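Morport Garment Care Label Set
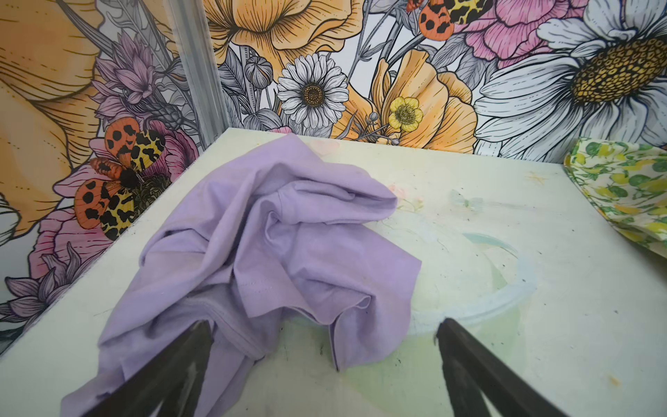
Photo: Anathi Gumede

Care-label transcriptions for knit tops, one row per garment. Version 3 holds 300 rows in a single UTF-8 CSV file.

Fields
garment_id — integer, unique
fiber — as printed, with percentages
wash_max_c — blank if the label gives no temperature
dry_code — see codes.txt

Sources
174 labels came from Sosberg stock and 78 from Lundine; the rest are from Ngubane.

Known issues
Fiber percentages do not always add up to 100. Typos on the labels were kept — do not correct them in place. Rows with no dry_code should be read as unknown.

Maintainer: Anathi Gumede
Last checked: March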